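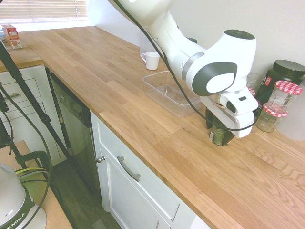 Jars and tubs taking over the counter, no pantry. What do I keep out?

Asked by Renata Wieczorek

We moved into an apartment in Flirnembridge in July and the kitchen has one long oak butcher-block counter, white cabinets underneath and no pantry. Everything ends up along the back wall. Right now that means a big green tub with a screw lid, a couple of jars with the red and white gingham lids, a green glass jar, a plastic pitcher or container, a mug and a clear plastic container with nothing in it. The cabinets are low and deep and I lose things in them. I don't want to buy furniture. How do other people decide what stays out? Also, is it bad for the wood to have jars standing on it all the time?

3 answers

Lesia Lysenko
Keep out what you use every day and put the rest below. For most people that is one or two jars and a mug. The tub should go in a cabinet, at the front, because it is heavy and you won't want to reach over other things to get it. Fill a small jar from it and leave that one on the counter.

Empty jars don't need counter space. Either fill them this week or put them away with the lids on. Same with the clear container. I would use it as a drawer: put the small jars in it, slide it into the cabinet, and pull the whole thing out when you need something.

On the wood, dry glass is fine. Wet glass leaves rings, and oak goes black if water sits on it next to metal. Wipe the bottoms before you set them down. I oil mine when it starts to look pale.

jolton_526
Get a shelf.

Hurnel Road tenant
She said no furniture. I have the same kind of deep cabinets and what worked was masking tape on the lids with the contents and the date, since you are looking down at them. Gingham lids are hard to write on so tape is the only way. Also watch the end near the window if yours gets sun. I had dried herbs there and they lost their color and most of the smell. Green glass is a bit better than clear but I would still move them to the other end.

Last updated: Sat 26 September

Contact us | Copyright Flirnembridge Household Help | Back to top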